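My old hatchback went in for its inspection in June and came back with a list. The front brake pads were down to the wear marks and one rear tire was done. The shop, Altard, quoted me $1,544 for everything, including a timing belt I hadn't asked about. 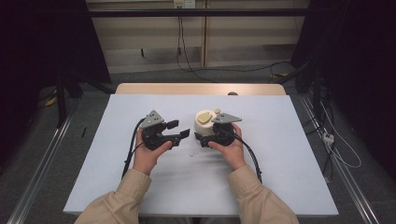

I called Kavinda Dewan, who sold me the car, and he said the belt was changed 16 months before I bought it. He still had the receipt. Altard took it off the list and did the brakes and tire the same afternoon – I had the car back by 6. It pulls a little to the left now, so I'm going back for an alignment before the drive north.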